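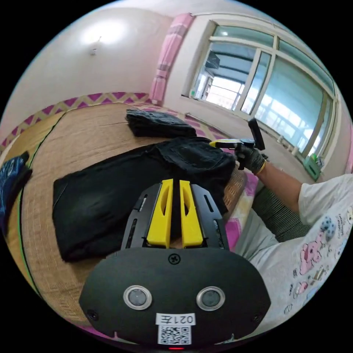

*Folding jeans with a pair of hand-held grippers. The yellow fingertips do the pinching.*

# Learning to fold, one pair of jeans at a time

Temitope Jibrin has folded the same pair of jeans 19 times this morning, and she isn't happy with the last three. The waistband slipped on one. On another she let the left leg drag across the mat and had to go back for it. She starts the next one without a break.

Jibrin works for Flarkement, a small company that collects demonstrations of household jobs for firms building home robots. She has a gripper in each hand, and she isn't allowed to touch the clothes with anything else. Each gripper has two fingertips that open and close when she squeezes the trigger. A small camera on each one records what the fingertips are doing, and software works out afterwards how her hands moved through the room.

"The first day, I wanted to throw them out the window," she says. "You have ten fingers your whole life and then you have four."

The idea is simple enough. A robot arm fitted with the same kind of fingertips can be trained on the recordings, so that what the person saw and did at the gripper becomes what the robot sees and does. The older way is to drive the arm by remote control, with an operator at a desk moving a matching set of controls. That still has its place. It's slow, though, and it ties the work to wherever the robot happens to be bolted down. Hand-held grippers fit in a backpack, and Flarkement's people take them into ordinary bedrooms and kitchens.

Clothing is where the method gets its hardest test. A mug keeps its shape when you pick it up. A pair of jeans has a new shape every time it's dropped, and the thick seams at the waist behave nothing like the cloth at the knee. Black denim adds its own trouble, as the folds are hard to pick out on camera. Jibrin's trick is to find the waistband first, get one tip under it and one over, and pull it square before doing anything with the legs.

The company's rules for demonstrators run to 12 pages. Start with both grippers in view of each other. Don't hover. If you miss a grab, try again at the same speed and carry on, because a robot will miss grabs too and needs to have seen what comes next. Jibrin says that last rule took her the longest to learn. Her instinct was to stop and start over.

A full set for one garment is 100 folds. Between folds the item is picked up and dropped, and every so often it's moved to another surface - a bed, a table, a mat on the floor. Lamps go on and off and curtains are opened or left shut. The robot has to cope with somebody's real bedroom at four in the afternoon, and a set recorded under one light tends to produce an arm that works under one light.

The recordings go to a project called Skenach, which trains the folding software and runs it on a two-armed machine known in the office as Olatunji. I watched Olatunji work through a basket of washing in May. It did well with towels. T-shirts came out a bit crooked but stackable. With trousers it would get hold of one corner of the waist, lift, and then wait with the other arm in the air, as though it had lost its place.

The team put that down to the demonstrations. Most of the early trouser sets had been recorded by two people who both liked to shake the garment out first, a move the machine couldn't copy at the speed it runs. The newer sets leave the shake out. The cloth stays on the surface and is drawn flat a little at a time, and the person keeps one gripper closed on the fabric while the other moves.

Demonstrators are paid by the hour. An earlier scheme that paid by the fold was dropped after a month, when the recordings got faster and a good deal messier. Shifts are capped at four hours. Squeezing the grippers is hard on the forearm, and Jibrin swaps the harder grabs from her right hand to her left when she starts to feel it.

A second product, Zasen, is meant to let a customer record a few demonstrations at home, so a robot can learn how that household likes its shirts done. Flarkement has set a target of 300 homes for the trial and hasn't named a start date. Jibrin has tried it and thinks most people will find it harder than they expect.

She'd like to move to kitchens after this. Dishes, she says, stay where you put them. For now there are 81 folds to go on the jeans, and then she starts on shirts.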